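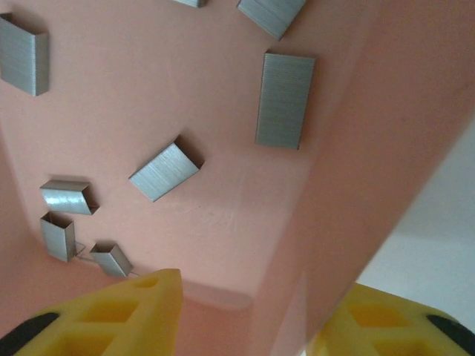

Staple strips in the pink tray.

Call for participants: refilling staplers and picking up staples

Vodent is looking for people to spend a morning or an afternoon with office staples. We test small desk supplies for buyers who have stopped trusting the box. Sessions run through February in Room 118.

The claim we are looking at comes from the maker of the Brollano desk stapler, who says it can be refilled "in seconds, by anyone, without looking." We have our doubts. Everyone in this office has put a strip in upside down, and Masanobu Hosoda, who set up the study, did it twice while writing the instructions. Maybe the claim holds for a person with a fresh box and good light. We would like to see it hold for a person whose strips have been rolling around in a tray for a month.

What you will do

You will pick strips of staples out of a shallow container, turn them the right way, and load them. Then you will unload them and do it again. A second task is picking up small parts from a plain flat surface, which sounds easy until the part is thin.

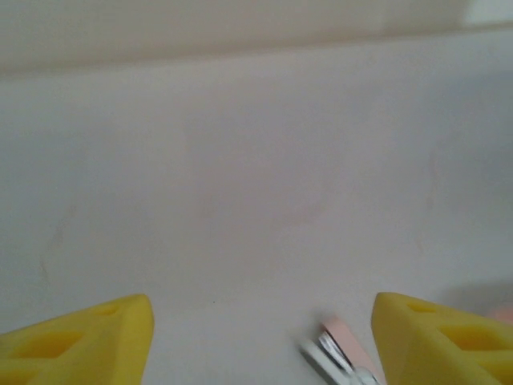 Small part, pink and silver, on the off-white surface.

You will also fill in a short form after each round. Please write what happened. "Fine" is not much use to us, and neither is "great product." If you gave up and went for another strip, write that down too.

Who we want

Adults of any age who use a stapler at work or at home, left-handed people especially. We have plenty of replies from people who describe themselves as organized. We would be glad to hear from the rest of you. Long nails, stiff fingers and reading glasses are all welcome. You should be able to sit at a table for two hours with a break.

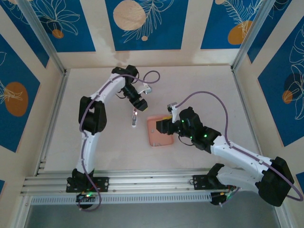

You cannot take part if you work for an office supply company or if you did the Morko paper clip study last time. Several people in that one had worked out what we wanted to hear and told us so, very politely, for pages.

Pay

You get $50 for a full session, paid by check within the month. If you leave at the break you get half. There is no prize drawing and no free stapler. Parking is on the street and we do not cover tickets.

We need enough sessions to log 300 refills. Whether that settles anything is a fair question. Osamu Sakamoto thinks it will, Isamu Uchida thinks the maker will just reword the box, and both of them will be reading your forms. 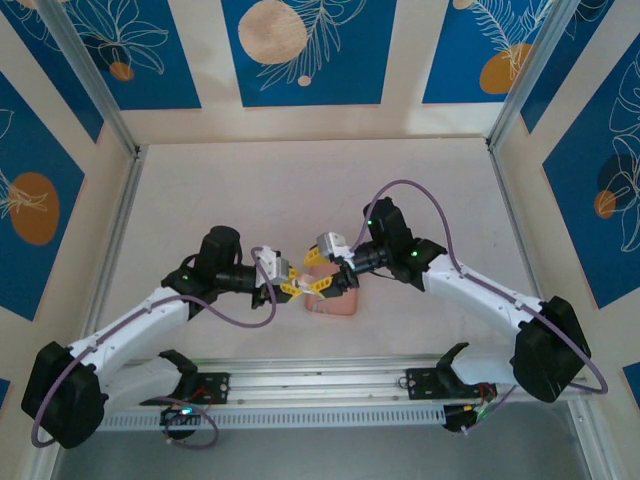 Morning sessions start at 9:30 and afternoon sessions at 1:30. Come on time, as we can't repeat the introduction for late arrivals. Leave rings and bracelets at home if they get in your way, but wear them if you normally would at your desk.

To sign up, call Issa Haddadin at extension 3828 and say which half of the day suits you, which hand you write with, and what stapler you use now. Leave a message if he is out. Questions about pay go to Arif Rahman at the same extension.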